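The Great Cup Squeeze of 4 Dec 2019

Okay, so a bunch of you heard the noise from our end of the hall and wanted to know what happened, and Krum Janevski says if I'm going to keep telling the story at lunch I might as well write it up for the newsletter. Fine by me!

We'd had Zunura (that's our tabletop arm, for anyone new at Gradholm) running the cup routine all morning. Reach, close, lift, set down, open, go again. She was on cycle 569 when the left finger came down on a cup and just kept squeezing. Paper cups don't put up much of a fight, so it folded flat, and then the arm tried to lift anyway, dragged the thing sideways and banged into the table hard enough that I spilled my tea. Krum hit the stop button before I'd even put my mug down. I'd love to say I was the quick one, but no.

The log showed fault 1602, and if you've ever tried to look up 1602 in the Torkton manual you'll know it says "grip feedback error" and nothing else. Thanks, Torkton! We swapped the cable first (wasn't the cable), then the finger pads (wasn't those either, and they're a pain to get back on). After lunch Krum noticed that the force limit was reading 9 when we always leave it at 2. The controller had gone back to its factory settings after the overnight update and we hadn't checked. So the grip was doing what it was told, and the bang was the lift starting with the wrong idea of where the cup was.

My hands weren't in there, thank goodness, but they had been a minute earlier, when I leaned in to straighten a cup without pausing the run. I shouldn't have done that and I'm not going to do it again. Please don't you do it either, even if you're only reaching in for a second.

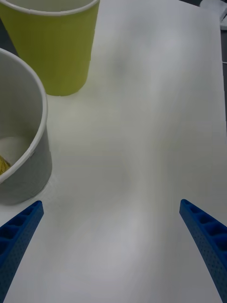

Zunura with her fingers open and two paper cups on the table.

From now on, whoever starts the arm after an update reads the force limit off the screen and writes it on the sheet by the door. Hands stay out unless the stop button is in. Krum is also asking Takagi whether the settings can be locked, and I'll put their answer in the next issue if we have it by then.

Oh, and we're getting low on cups. If your team has any extra paper ones, any color, drop them at my desk!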